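Checking your grasp labels before you train on them

Most grasp-state tutorials start at the model. I would start at the labels, and I would start by assuming they are wrong.

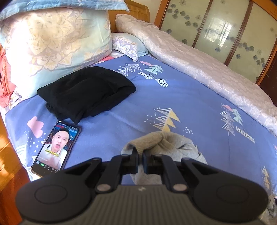
The usual recipe reads the distance between the jaws, compares it to a threshold, and calls anything between "fully open" and "fully closed" a grasp. It works nicely on blocks and cups. Cloth is where it falls over. A bunched knit hem can hold the jaws apart, while a single layer of sheet squeezes down to almost nothing and gets labeled as an empty close. If your set has bedding or clothes in it, the width signal alone will lie to you in both directions.

What follows is the check we run on every batch. It needs a video per episode, a width log and a text editor. Norbert Vass wrote the first version for our Gilari recordings and I have made it slower and fussier.

Step 1. Line up the clocks

Find one moment in the video where the jaws clearly touch, and find the same moment in the width log. Do this near the start and again near the end. If the offset changes between the two, you have drift, and a fixed correction won't save you. Ours was 4 frames out at the start of one episode and 25 by the end. The sync tool had reported success on it.

Step 2. Plot the width before you threshold it

Look at the raw curve. A rigid object gives you a flat shelf. Fabric often gives you a slope that keeps sinking as the fibers compress. If you see slopes, throw out the fixed threshold and label from the change in width plus how long the jaws stay put.

We require the width to be steady for 8 frames before we call it a hold. I don't claim that number is special. Try a few values on your own data and see which labels flip.

Step 3. Label a sample by hand

Pull episodes at random. Don't pick the ones you remember as good. Watch each one with the automatic labels hidden and write down where the hold starts and ends, then compare. We did 367 holds this way on the Haludska batch and it took until late Wednesday. Dull work, and I have yet to see a script that replaces it.

Mark anything you can't decide as "unsure" and leave it out of the score. Forcing a yes or no just moves your guess into the data.

Step 4. Sort the errors by material

One overall accuracy figure hides the problem. Split it at least into rigid, soft and thin. If thin fabric scores far below the rest, adding more cups to the training set will raise your average and fix nothing.

Step 5. Be careful with vision as a tiebreaker

People like to bolt on a segmentation model to confirm contact. Fine, but test it on clutter first. Patterned bedding, other clothes lying nearby and a lit phone screen can all pull a mask away from the jaws. Crop to the region between the fingertips and see if the result changes. If it changes a lot, the model was using the background.

Step 6. Save the version

Write the threshold, the steady count and the clock offsets into the same folder as the labels. Relabel from scratch when any of them changes.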